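Does Line Drying Really Take All Day? Term Project Report

Our group set out to test a claim printed on the Wikamia laundry guide, that indoor line drying "rivals a tumble dryer" in any climate. We doubted it. The guide gives no room temperature, no humidity and no fabric weight, so the claim could mean almost anything.
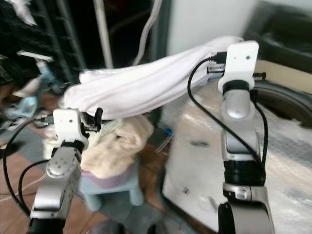 We compared 20 cotton items over 6 drying sessions in July, using a Nirnis airer and a spin cycle of 800 revolutions. Every piece was weighed before washing and again each hour. How a piece is hung probably matters more than the guide admits. A long white cloth stretched out sideways between two holding points, leaves both faces open to the air, whereas most people double a sheet over the rail and trap moisture in the middle. Our folded sheets took more than 16 hours to return to their dry weight.

The Astik fan was sold to us as a cure for slow drying. We saw a small improvement, but the window was open on two of those sessions and we can't separate the effects. Our kitchen scale also drifted. We would not recommend anyone change their habits, or buy a fan, on the colour of our graphs alone.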